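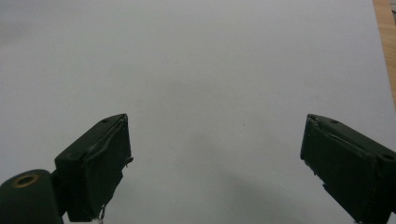
그림 5-1. 옅은 회백색 바탕과 아래쪽에 번진 그림자

분류: 교재 미리보기 > 창업과 법 > 5장

5장 동업 계약, 쓰기 전에 나눠야 할 이야기

제가 처음 동업을 했을 때 계약서가 몇 장이었는지 아세요? 한 장이었어요. 그것도 위쪽 절반은 회사 이름을 뭘로 할지 끄적인 낙서였고요(결국 Bellini로 정했습니다. 둘 다 그 이름을 별로 안 좋아했는데도요). 아래쪽에 "수익은 반반"이라고 쓰고 서명을 했죠. 그때는 그걸로 충분하다고 믿었어요.

문제는 "수익"이라는 두 글자였습니다. 저는 매출에서 비용을 다 빼고 남은 돈이라고 생각했고, 제 동업자는 매달 통장에 들어오는 돈이라고 생각했더라고요. 첫 달에는 들어온 돈이 워낙 적어서 싸울 일도 없었어요. 그런데 여름에 큰 주문이 하나 들어오자마자 바로 어긋났죠. 저는 장비값부터 갚자고 했고, 그 친구는 월세가 밀렸으니 자기 몫을 먼저 달라고 했어요. 지금 생각하면 둘 다 틀린 말은 아니었습니다!

그래서 이 장에서는 조항 문구를 바로 외우게 하지 않을 거예요. 문구는 뒤에 나오는 서식에 다 있으니까요. 먼저 동업이라는 관계가 법에서 어떻게 다뤄지는지 보고, 그다음에 돈과 일과 이별(네, 이별이요)을 차례로 이야기하겠습니다.

5.1 말로만 해도 동업이 될까

우리 민법은 두 사람 이상이 서로 출자해서 공동사업을 하기로 약정하면 조합이 성립한다고 봅니다. 제703조에 나와요. 출자는 꼭 돈이 아니어도 되고 재산이나 노무도 됩니다. 눈치채셨겠지만 여기에 "서면으로"라는 말이 없어요. 카페에서 "그래, 같이 하자!" 하고 각자 맡을 몫을 정했다면 그 대화만으로도 조합이 생길 수 있습니다.

학생들한테 이 이야기를 하면 꼭 표정이 굳는 분이 있어요. 이미 누군가와 뭘 시작한 분들이죠. 너무 겁먹지는 마세요. 다만 계약서가 없으면 빈칸을 민법이 채운다는 건 알고 계셔야 합니다. 이를테면 손익분배 비율을 정하지 않았을 때는 각자 출자한 가액에 비례해서 나눕니다(제711조). 이익 비율만 정해 두었다면 손실도 같은 비율로 추정하고요. "이익은 반반인데 손해는 네가 다" 같은 건 따로 정해 놓지 않으면 주장하기가 쉽지 않겠죠.

5.2 Lukport와 Taritz의 경우

연습용 사례를 하나 놓고 갈게요. 5장 내내 다시 나오니까 이름을 기억해 두시면 편합니다.

Yanti Lau는 혼자 포장재 가게 Lukport를 운영합니다. 어느 날 디자인 작업실 Taritz의 주인과 손을 잡고 Televport라는 이름으로 선물 상자를 팔기로 해요. Yanti는 현금 400만 원을 내고, 상대는 현금 100만 원과 디자인 작업을 내기로 했습니다. 디자인 작업의 값은 정하지 않았어요. 첫 정산 때 이익은 283만 원이었습니다.

자, 어떻게 나눠야 할까요? 현금만 보면 4 대 1이지만, 디자인도 출자입니다. 그 값을 얼마로 볼지 정해 두지 않았으니 두 사람은 이제부터 입씨름을 해야 해요. 밤새워 만든 시안에 각자 얼마를 매길지 상상해 보세요. 저는 상상만 해도 피곤하네요.

제가 권하는 방법은 단순합니다. 노무로 출자하는 사람이 있으면 시작하는 날 금액으로 적어 두세요. 조금 부정확해도 괜찮아요. 둘이 웃으면서 합의한 숫자가 나중에 감정인을 불러서 얻는 숫자보다 훨씬 쌉니다.

5.3 떠나는 사람 이야기

동업 계약 상담에서 사람들이 제일 꺼내기 싫어하는 주제예요. 시작도 안 했는데 무슨 헤어지는 얘기냐고들 하시죠. 그래도 해야 합니다. 존속기간을 정하지 않은 조합에서는 조합원이 언제든 탈퇴할 수 있는 게 원칙이고, 부득이한 사유 없이 조합에 불리한 시기에는 탈퇴하지 못합니다(제716조). 그런데 "불리한 시기"가 언제인지는 업종마다 너무 달라요. Televport라면 명절 직전이 그럴 테고, 학원이라면 개강 직전이겠죠.

그러니 계약서에는 며칠 전에 알려야 하는지, 지분은 어느 시점 기준으로 계산하는지, 상호와 거래처 명단은 누가 가져가는지를 적어 둡니다. 저는 상호 부분을 빼먹어서 Bellini라는 이름을 두고 6월 내내 전화로 다퉜어요. 둘 다 좋아하지도 않던 이름을요.

다음 절로 넘어가기 전에 종이를 한 장 꺼내서, 같이 일하고 싶은 사람에게 묻기 민망한 질문을 적어 보세요. 5.4절에서 그 질문들을 조항으로 바꾸는 연습을 하겠습니다.

댓글

초보사장: 노무출자 금액 적어 두라는 부분에서 뜨끔했습니다. 친구랑 시작한 지 꽤 됐는데 한 번도 얘기를 안 해봤네요.

밤톨이: 54쪽 서식에도 상호 귀속 조항이 들어 있나요? 제가 가진 판에는 안 보여서요.

글쓴이: 밤톨이 님, 이전 판에는 없고 이번 판부터 넣었습니다. 2022년 5월 9일에 올린 정오표에도 같은 조항을 실어 두었어요!

모과차: 결국 Bellini는 누가 가져갔는지 궁금해요ㅎㅎ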